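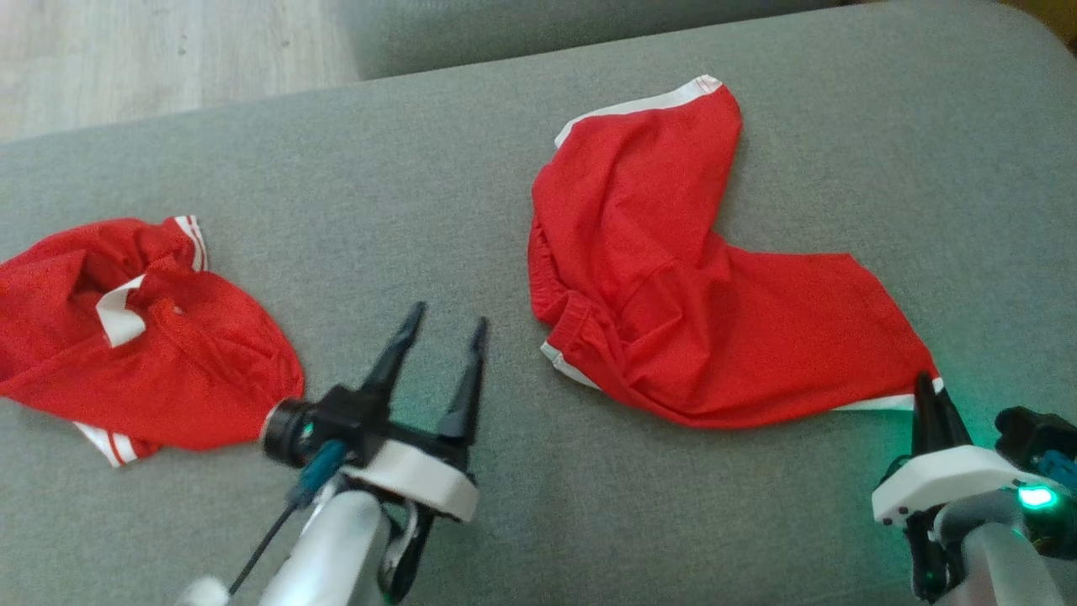
*Two arms at work on red clothing with white trim, on the gray sofa at Flurnik.*

The purchasing lead at Flurnik had a budget sheet open before I'd even found a chair, and she was happy to talk me through it, line by line, over a very large pot of tea.

"People ask me about the arms first, and I understand that, I did too," she said. "But the arms were the easy part! You get a quote, you sign it. What I hadn't planned for was cable. We spent nearly 500 dollars on cables and connectors by November, and I'd put down 200."

She now keeps a separate line for grippers and asks every supplier, Ernow and Stivolon included, how long a spare pair of fingers takes to arrive. (One of them took a week just to answer the email, she told me, and she still sounds a bit hurt.)

Would she lease next time? She thought about that for a while, stirring. "Maybe the arms. Never the wrist cameras, we swap those around too much. And I'd set aside 100 dollars a month for clothes and towels, the plain stuff you practice on. It sounds silly until you're asking for it in the middle of a quarter."

The second station is still waiting on a quote from Hrynyshyn. The sofa for it has already been paid for.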